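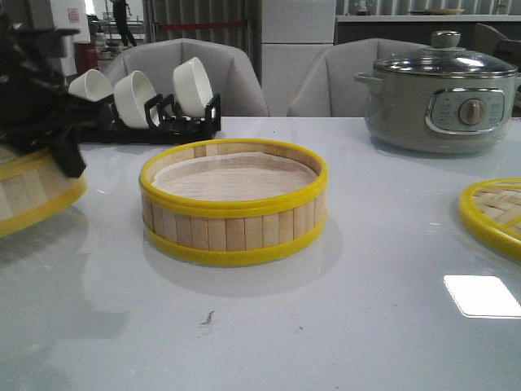 Alcides Alvarado me répond que les raviolis vapeur, ça se rate toujours à la maison, et qu'il vaut mieux les acheter surgelés. Je ne suis pas d'accord, je déroule.

1/ J'en fais depuis novembre de l'année dernière. La première fournée était immangeable, pâte trop épaisse, farce sèche. La deuxième allait déjà mieux.

2/ La pâte : farine ordinaire et eau très chaude, moitié moins d'eau que de farine en poids. On mélange aux baguettes, on attend que ça tiédisse, on pétrit. Repos de 42 minutes chez moi, parce que c'est la durée de l'épisode que je regarde. Une demi-heure suffit.

3/ La farce : porc haché pas trop maigre, chou chinois salé puis essoré à la main, ciboule, gingembre, un peu de sauce soja. Le chou, il faut vraiment l'essorer. J'ai sauté cette étape une fois et tout s'est ouvert à la cuisson.

4/ Pour étaler, le bord plus fin que le centre. Un rouleau court est plus pratique qu'un grand. Le mien vient de chez Castaño, il a perdu une poignée et je m'en sers quand même.

5/ Le pliage, je ne sais pas faire les jolis plis. Je fais des demi-lunes avec 4 plis grossiers et personne à table ne s'est plaint.

6/ Cuisson : l'eau doit bouillir avant qu'on pose le panier, et ne pas toucher le fond. Un linge ou du papier percé dessous, un doigt d'espace entre les pièces. Dix minutes pour du porc, couvercle fermé.

7/ Madalena Aguiar me demande si on peut congeler. Oui, crus, sur une plaque farinée, puis en sachet. On les cuit sans décongeler et on ajoute trois minutes.

8/ Niveau temps, comptez environ 109 minutes du sac de farine à l'assiette, repos compris. C'est long un soir de semaine. Je les prépare à l'avance et j'en sors une poignée quand je rentre tard.

9/ La sauce : vinaigre de riz noir, soja, huile pimentée. Si vous n'avez pas de vinaigre noir, prenez du vinaigre de riz blanc avec une pincée de sucre.

10/ Prochaine fournée le 23 décembre, farce crevette et poireau. Alcides, tu es invité. Tu apportes tes surgelés et on compare.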